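Search this wiki Go Advanced

Lunde Gripper Comparison

The Lunde gripper comparison is a series of bench trials of two-finger end effectors for light robot arms, carried out by the automation group at Lunde under Gitau Mushi. The trials began in November and compare 4 finger designs on small household and office items. They are best known for the marker test, in which an arm must separate and lift single pens from a group lying flat on a table.

Background

Earlier work at Lunde used a single arm, the Teser, fitted with the parallel jaws supplied with it. These held boxes and blocks well but tended to push thin round objects away before closing on them. Mushi proposed keeping the arm, controller and wrist camera fixed and changing only the fingers, so that differences in the results could be put down to finger shape and pad material.

Finger designs

Two of the designs are solid and two are open. The solid types are a flat steel jaw and a narrow jaw with a V groove. The open types, named Grillholm and Judmont after the workshops that drew them, have a triangular opening that lets the finger bend a little under load. The Judmont finger is longer and has no pad. The Grillholm finger is yellow and carries a black pad along its inner edge.

Marker test

Markers and highlighters of mixed width are laid on a wooden tabletop, some side by side and touching, others apart. The arm approaches with its fingers open, and the controller chooses a target from the wrist camera view. A grasp counts as good if one marker is lifted clear and held without a second coming up with it. Touching markers are the harder case - the fingertip has to enter a gap narrower than itself, or press down and roll the outer marker away from its neighbor.
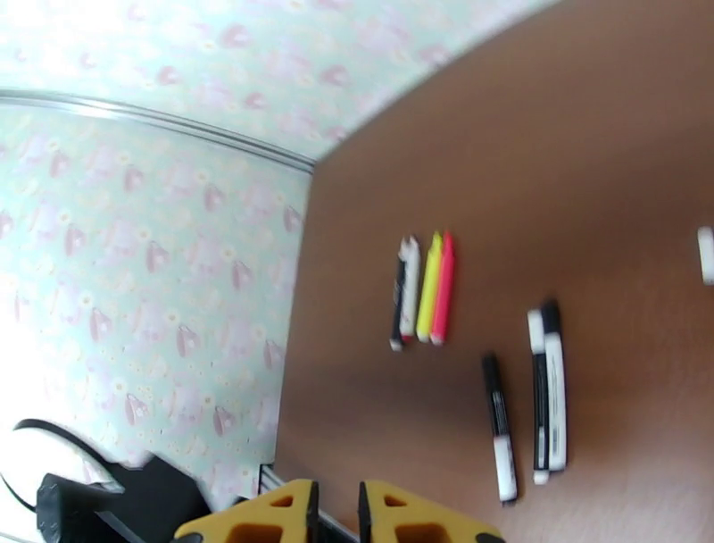

Wrist camera view with the Grillholm fingers open. Slim markers lie grouped near the center, with larger ones to the right.

The camera is mounted at a steep angle to keep both fingertips in view. Patterned wall coverings are permitted behind the table, and the controller is expected to find the table boundary without a plain backdrop. Lighting is not fixed. Bright patches at the edge of the view are left in the record and are not corrected.

Results

Each finger design was given 2,000 grasp attempts. The Grillholm finger had the highest share of good grasps on touching markers, and the V-groove jaw did best on single large markers. The flat steel jaw was the most repeatable on boxes, which were used as a control. The Judmont finger was withdrawn from the highlighter trials after its tips bent out of line, and its remaining attempts were made with replacement parts.

Limitations

Only one arm and one camera position were used. Pad wear was checked by eye at the end of each session, and 9 pads were replaced during the series. The results do not cover soft objects or objects standing upright.

See also

Parallel jaw gripper
Compliant finger
Wrist camera calibration

Last edited 18 January 2025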